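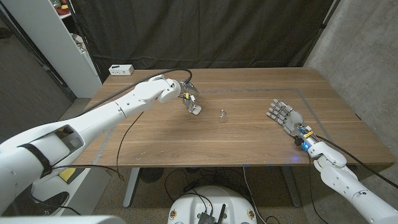
Rectangular wooden table with a walnut-brown top and visible grain.

Jotutden to Open Table Repair and Resale Shop in Greltimville

Service will take in worn dining and kitchen tables, refinish them and offer them for resale or return them to their owners

GRELTIMVILLE, Dec 14, 2019 - Jotutden, a furniture repair company based in Vilalville, said today that it will open a second shop in Greltimville, in the former Sârbu feed store building. The new shop will handle wooden tables only. It will offer repair and refinishing for tables that customers want to keep, and it will buy used tables for resale.

The company has repaired chairs, dressers, bed frames and tables at its Vilalville shop since it opened. Tables have become the largest part of that work and take up the most floor space. Moving them to their own building will shorten the wait for table customers and free up room in Vilalville for smaller pieces.

The Sârbu building was chosen for its ground-level loading door and its wide main room. The Vilalville shop has a narrow entrance with two steps, and large tables often have to be taken apart before they can be brought inside. At the new location, most tables will be able to go from the truck to the workbench in one piece.

Jotutden signed a lease on the building in July. Work since then has included a new floor in the main room, better lighting over the benches and a separate finishing room with its own ventilation. The outside of the building will stay largely as it is, and the painted Sârbu name on the street side will remain.

Repair and Refinishing

The Greltimville shop will accept solid wood and veneered tables. Common jobs include wobbly legs, split tops, loose joints, water rings, heat marks, deep scratches and old finish that has turned sticky or cloudy. The shop will also replace missing hardware, repair table leaves that no longer line up and make new leaves to match an existing top where suitable lumber can be found.

Every table will be looked over before a price is given. Customers may bring a table in, or they may send photographs and measurements for a first estimate. A first estimate based on photographs can change once the table is in the shop. Cracks on the underside and old glue in the joints are hard to judge from a picture. No work will start until the customer has approved the final price in writing.

A basic top refinishing starts at $200 for a small kitchen table. This covers removal of the old finish, sanding, stain if wanted and a new clear coat. Larger tables, tables with leaves and tables with carved or turned legs will be priced one by one. Leg and joint repairs are billed separately, and the charge will be listed on its own line in the estimate.

Veneered tops need more care than solid ones and cannot always be sanded. A deep burn or a gouge that goes through the veneer may need a patch, and a patch will usually show to some degree in certain light. The shop will tell customers this ahead of time and, when possible, show them a sample of the repair on similar wood.

Jotutden will not strip tables that are suspected of having lead paint at the Greltimville location. Owners of older painted tables should mention the paint when they call.

Used Tables for Sale

The front part of the building will be a showroom with space for 40 tables. These will be used pieces that the company has bought, repaired and finished in its own shop. Each one will have a tag giving the type of wood where it is known, the size with and without leaves, the kind of finish and a list of the repairs that were made.

When the type of wood cannot be confirmed, the tag will say so. Stain can make one wood look a lot like another, and the company does not want to label a table as walnut or cherry on the basis of color alone. Tables of this kind will be described by color and grain.

People who want to sell a table can bring it to the loading door during business hours or arrange a visit. The company is mainly looking for dining and kitchen tables in sound condition. Surface damage is acceptable. Tables with active insect damage, heavy rot or a strong smoke smell will be turned away, as will tables with glass or stone tops.

Tables that cannot be repaired at a reasonable cost will be kept for parts if the seller agrees. Old tops are a good source of dry, aged lumber for patches and leaves, and matching legs are often hard to find new.

Pickup and Delivery

Pickup and delivery will be available in Greltimville, in Vilalville and along the road between the two towns. There is no charge for pickup on refinishing orders placed at the Greltimville shop. Delivery of a finished table is $53, and this includes carrying the table into a ground-floor room and putting the legs back on if they were removed.

Customers should clear a path to the door and take any leaves out of the table before the truck arrives. Stairs can be handled in many homes but need to be discussed when the pickup is scheduled - the crew may need an extra person. Chairs can be picked up on the same trip and will be taken to Vilalville for repair.

Care After Refinishing

A printed care sheet will go home with every finished table. It covers daily cleaning, which is done with a soft cloth that is slightly damp and then a dry one. It also explains how long to wait before using the table. A new clear coat can feel dry well before it has fully hardened, and placemats or vinyl tablecloths left on it too early can leave marks that do not wipe off.

The sheet asks owners not to use silicone-based sprays. These leave a film that can cause problems if the top ever has to be refinished again. For homes with forced-air heat, it also suggests keeping the table away from vents. Wood shrinks in dry winter air, and a top that is heated from one side is more likely to cup or split.

Finish work done at the Greltimville shop will be covered for 5 years against peeling and lifting under normal indoor use. The coverage does not include scratches, heat marks, standing water or use outdoors. Joint repairs will be covered for the same period.

Existing Orders

Table orders that are already in progress at Vilalville will be completed there. Customers with a table on the Vilalville waiting list will be contacted by phone and may choose to have it moved to the new shop. Prices that have already been agreed to will not change in either case, and no customer will be charged for moving a table between the two buildings.

The Vilalville shop will keep its present hours and will go on accepting tables for drop-off. These will be taken to Greltimville on the company truck.

An opening day for the Greltimville shop will be posted on the door of both buildings once the final inspection of the finishing room is complete. Estimates for table work can be requested now at the Vilalville counter.

About Jotutden

Jotutden repairs and refinishes household furniture for customers in and near Vilalville. Its work includes joint repair, refinishing, veneer patching, chair caning and replacement parts for wooden furniture. The company does not sell new furniture.

Media inquiries: Jotutden front office, Vilalville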